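Laslow puts two hand-held grippers through a summer of table clearing

Pirihi, October – We've spent the last few months picking things up and putting them down again, and I finally get to tell you about it! I'm Tayla Tamihana, I run hardware testing at Laslow, and today we're releasing the results of our side-by-side trial of two fingertip pads for hand-held grippers: our own Tristesley pad and the plain rubber one we've shipped until now.

The setup is pretty simple. One person holds a gripper in each hand and does ordinary household jobs, and we log every grasp, slip and second try. We did 1,049 grasps over 34 sessions, and I was there for nearly all of them (my wrists would like that noted).

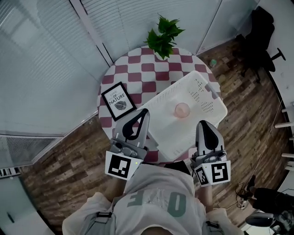
Our toughest job in the whole trial was the one we nearly left out, moving things on and off a dressed table. Hard objects on a bare bench are easy and every pad looks good there. Put a checkered tablecloth down and things change, because cloth bunches and slides under whatever you're trying to lift. A plastic basket with rows of little holes along its rim is a great test piece – the fingertip can land on a hole, on an edge or on both, and the two hands have to agree about it. Leave a cup standing inside and you find out fast whether the lift is level. We also ran framed prints lying flat, which are miserable to get a fingertip under, and I'd like to apologize to the one whose corner I chipped in June.

So, the numbers. On the two-handed basket lift, the Tristesley pad cut second tries by 40 percent against the old one. On flat frames the difference was small, and on soft items like dish towels the old pad did slightly better, so we're keeping both in the range. I know a press release is supposed to have a clean winner, but if you mostly fold laundry, please buy the cheaper one.

"The marker cubes stayed put, which was my big worry," says Isla McAlister, who handles tracking on our team. "With a heavier pad you change the balance of the whole thing, and I'd expected to recalibrate a lot more often than we did."

Tristesley pads fit all current Laslow hand-held grippers and swap with 2 screws. The full grasp log is free to download from our site, slips included. We'll be demoing both pads at the Allen workshop in Pirihi this Saturday, so come along and try them – bring something awkward to pick up!

Press contact: Tayla Tamihana, Laslow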